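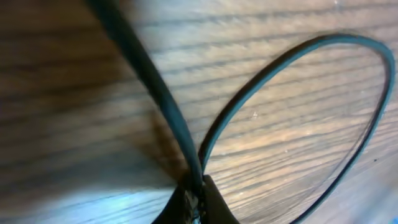 Wood grain, with a cable across it.

September, by Mal-soon Noh
4 comments

I have spent most of the past month thinking about a corridor. It is at Clumeo, a care home for people with dementia, and it joins the bedrooms on the east side to the dining room. It has 116 steps in it if you walk at the pace of one of the residents, which I did, next to her, twice. On the drawings it looks short.

The practice I work for, Vosari, was asked to look at the lighting and the floor. The manager's complaint was that people stopped halfway. They would set off for lunch, get as far as the linen cupboard and stand there until a member of staff came along and walked them the rest of the way. At busy times that could be a long wait.

I went at half past eleven and again at four in the afternoon. In the morning the sun comes through the one window at the side and puts a bright patch on the vinyl. Past the patch the floor looks much darker than it is. The vinyl also changes colour there, from a light grey to a navy blue, left over from when an extension was added. To me it was a join in the floor. To someone whose eyesight and sense of depth are both going, it can look like a step down, or a hole. One man put his foot out and felt for the edge before he would go on.

So the first thing on my list was to get rid of the colour change. We are taking up the blue and carrying one mid-toned matt floor all the way through, with no border and no threshold strip in a contrasting colour. The skirting will be darker than the floor and the wall lighter than both, so that it is clear where the floor stops. The linen cupboard door is going the same colour as the wall. It doesn't need to be noticed by anyone but staff, and they know where it is.

The lighting took longer. The existing fittings are recessed downlights with big gaps between them, so the ceiling is dark and the floor is spotty. We priced two replacements. One was a long run of indirect light from a company called Um, very handsome, but it needed a lower ceiling and the corridor is low enough already. The other was a plain surface-mounted panel from Pelon. It comes in at 3000K, gives an even wash, and the diffuser clips off from below for cleaning. We chose the Pelon. It isn't much to look at.

I wanted the lights on a dimmer that follows the time of day. The manager wanted a switch. We have ended up with a switch by day and a lower setting that comes on at nine in the evening, and I think she was right. The night staff had a system like mine at another home and put tape over the sensor.

The window gets a blind that diffuses the sun without blocking the view, as there is a bird table outside and people like it. I have also put in two places to sit, one by the window and one just past the cupboard, with arms high enough to push up on. The handrail runs behind both of them and carries on to the dining room door.

The budget was tight and the chairs nearly went. Each was 100 pounds more than the ones in the catalogue the home usually buys from, and I had to write a page explaining the height of the arms. I got them in the end by dropping the artwork, which the families have since offered to sort out themselves.

Work starts at the dining room end and is being done in two halves so that there is always a way through. I will go back when the floor is down and walk it again at half past eleven.

4 comments | 11 shares

Contact: use the form on the About page
© Mal-soon Noh
Back to top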